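FOR IMMEDIATE RELEASE

Stestik opens its doors with 162 lockers, a brick wall and one very patient office chair

5 February 2019 - I've been putting off writing this press release for weeks, so let me get straight to it: Stestik, our shared workspace and storage hall, is open to new members from this month, and I would love for you to come and see it!

My name is Pascal Kohlhase and I run the place. If you knew the building back when Trorport kept its spare parts in it, you'll remember a gloomy hall with boxes up to your chin. We took the lease last year, hauled everything out (my back still has opinions about that) and spent most of the winter arguing over paint, lights and where people were going to put their stuff.

Storage is what members asked us for more than anything else. People come in with a backpack, a coat, a lunch and half a project, and they don't want to carry it all home at night. So we went with plain white cabinets from Flovari, tall ones with vents up top and a proper lock. I wanted something cheerful in orange, I'll admit, but I was outvoted and the white does look good against the old red brick.

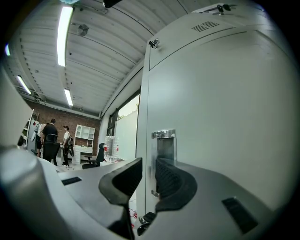

What members get

A monthly membership includes a desk, an office chair, the use of the kitchen corner and a lockable space of your own. We have 162 of those in all, a mix of full cabinets and smaller lockers, and 14 of the full cabinets are still free as I write. If you only need somewhere to keep your things, there's a storage membership too, and you can add a desk later on.

We kept the corrugated ceiling and painted it white, and we hung fluorescent tubes from one end to the other. It's bright in there now, even on a gray February afternoon. The brick we left alone apart from a good scrub.

Bermúdez, the bakery across the yard, will be bringing over coffee and rolls every morning at 11 - a bit late for breakfast, I know, but that's when their second batch comes out of the oven and it's worth the wait.

Come and look around

We're holding open house all through February. Drop in, try a chair, open a few doors and ask me anything you like about the rent. The first 500 visitors get a free day pass, good until the end of the year.

Press contact: Pascal Kohlhase, Stestik. Reporters are welcome to visit any time during opening hours, and I'm happy to show you around myself. Please ring the bell at the yard entrance, as the street door sticks.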